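Automation at the Pesonen canteen

The Pesonen canteen is a staff kitchen in the town of Flunness, known for handing part of its table laying and reheating to robot arms. It serves lunch to more than 900 workers from the neighboring Trendis plant, who had been promised for years that robots would change their lives and had not expected it to start with lunch.

Background

The canteen was run by hand until the supplier Dena installed its first arms one April. Four kitchen workers had until then shared the early shift, which began at 5 a.m. and was popular with none of them. Management described the arms as "colleagues." The colleagues were not added to the birthday list.

Training tables

New tasks are tried out on a tabletop before they reach the main kitchen.
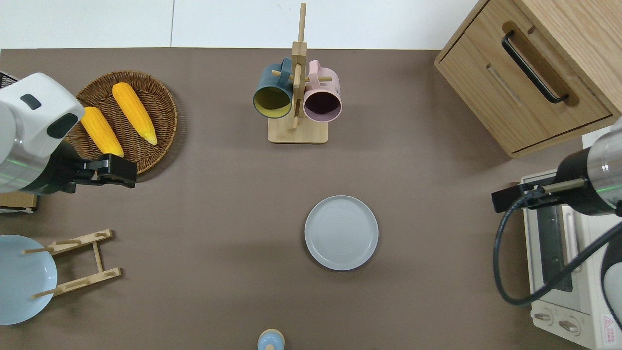
Staff duties shifted more than staff numbers did. All four workers kept their jobs, though the titles grew longer, and a "kitchen assistant" is now a "task flow coordinator" at much the same pay. Much of the day goes to setting out practice items for the arms: ears of corn in a wicker tray, mugs on a wooden tree, a plate in its rack. Védís Fogh, the longest-serving cook, has compared the work to laying the table for a guest who never says thank you – a role she felt she had already filled at home.

Reception

A staff survey drew 476 replies. Most praised the later start to the shift, and a good many complained about the soup, which is still made by hand. The early shift now begins at 7 a.m., except on Monday, when the arms are serviced and everyone comes in at five.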